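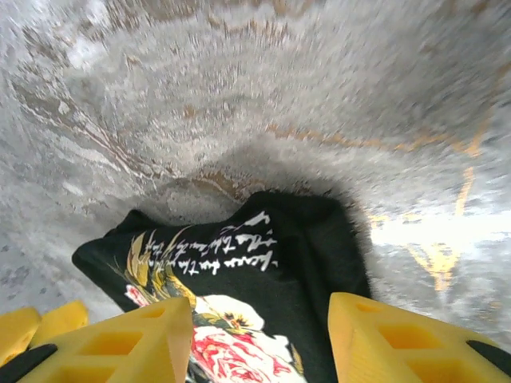 Attachment 1: speckled gray surface with tan streaks, close up

Ticket subject: Duplicate bird records after the February swab import
Product: Rarau sample tracker, desktop version
Submitted by: lab bench, Pattinasarany Waterfowl Sanctuary
Status: Solved, kept open for follow-up

First message from the sanctuary

Hi there, and thank you in advance for reading all of this, I know it's going to run long. We are the small lab at the sanctuary and we've been on Rarau since we gave up our paper swab books, and on the whole we love it. What we're seeing now has us a bit worried, though, so I'd like to put it all down while it's fresh.

We swab ducks and geese at the Aren marsh for avian paramyxovirus. Each bird gets a leg band, and each swab tube gets a sticker with the band number on it. The field crew types everything into the spreadsheet in the truck, we import it into Rarau back here, and then the results come in from the Rukton thermal cycler and get matched up to the birds. It has worked beautifully up to now.

After the February import the bird list shows 2,502 birds, and we know that's too many. When I search for a band we've caught before, I often get two entries. One has the old history (weights, the earlier negative swabs, notes on molt and so on) and the other has nothing but the new swab. The trouble is that the results are landing on the new, empty entry, so a bird that was negative before and is positive now looks like a bird we never met. For what we do, that's the whole point of banding them!

Things I've tried so far: closing and reopening the program, importing the same file into the practice database (same thing happens there), and restarting the computer, which did nothing but did give me time to make tea.

Could you tell me whether anything has been lost? That's my biggest question. We send our numbers to the state in the spring and I'd hate to send the wrong ones.

Reply from Rarau support

Hello, and thank you for such a thorough write-up. Let me answer the big one first. Your earlier histories are still there. An import in Rarau can add records but it can't overwrite or delete existing ones, so the old entries you're finding by hand are whole.

Please don't delete any of the new entries yet, because the February results are attached to them and would go too. If the link to the thermal cycler is set to run automatically, please pause it under Instruments, Rukton, Pause matching. New runs will wait in the tray until you turn it back on.

Then could you open one of the doubled birds, click the band number in each entry, and choose Show exact text? Send me both as you see them, spaces and all.

Sanctuary

Oh, what a relief, thank you. I read that out loud to the whole room.

Matching is paused. I did the exact text thing on a mallard hen we've had in the traps many times. The old entry has the dash between the prefix and the rest of the number. The new one has a dash too, but it looks a tiny bit longer. I went through several others and it's the same every time. I would never have spotted it in the normal view, where they look identical to me even with my reading glasses.

Now that I think about it, the truck laptop was replaced over the winter, and the new one has a different spreadsheet program on it. I wonder if that's where it comes from?

Rarau support

I think you've found it. Many spreadsheet programs "correct" a hyphen to a longer dash as you type. Rarau compares band numbers character by character, so to the program those are two separate birds.

To fix it:

Make a backup first (File, Back up now) and keep it somewhere other than the lab computer.
Go to Tools, Band numbers, Normalize dashes. Choose Preview, not Apply.
Look over the preview. It lists up to 500 pairs on a page.
If the pairs look right, click Apply, and choose "Keep older entry, move swabs into it."
Turn matching back on.

In the truck, please turn off automatic correction in the spreadsheet and set the band column to plain text.

Sanctuary, 4 p.m.

Backup made and the preview looked sensible. I checked the first 100 pairs against the field sheets before I dared press anything, and every one of them was right. Applied it, and the mallard hen is back in one piece with her old swabs and the February one in the same list. The waiting runs came through from the thermal cycler without a fuss.

One small leftover: 4 birds didn't merge. They have a band replacement noted, so the old and new numbers really are different. Should I join those by hand?

Rarau support

Yes please, by hand. Open the older entry, choose Link replacement band, and type in the new number. Both numbers will then find the same bird.

I've asked for the dash check to be added to the import screen. I'll leave this ticket open until your next import from the marsh, so just reply here if anything looks odd.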